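Snack packing, revised method
2018-01-12

The December parcel to Gervasio Tapia weighed 1212 grams and arrived with most of the crisps reduced to crumbs. I had packed it by filling a carton to the top and pressing the lid down. The contents were sound when they left Rusden, so the fault was in the loading.

The new method uses a paper shopping bag laid on its side. A bag standing upright drops everything into a heap at the base, and the lowest packet takes the load. On its side, each packet slides in along the wall and lies nearly flat. Crisp packets are mostly air and will tolerate some bending at the seams -- what they won't tolerate is a tin on top. Tins now travel separately.

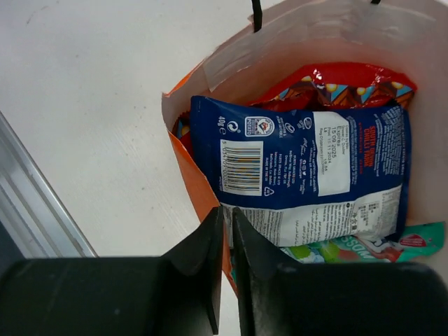

Sizes matter more than I had allowed for. A 40 g packet can go in diagonally and still leave usable space at the corners, where narrow wrappers fit. Larger share bags waste the width and I've stopped buying them. Strong flavours are fine next to sweet ones if the foil is sealed.

Handles get folded inward before the bag goes into its outer box. I allow 18 mm of clearance on each side and fill it with newspaper. Tape goes on paper only, never on a packet, as it tears the print and sometimes the seam.

Next test is the longer route via Dresadness. Weights to follow.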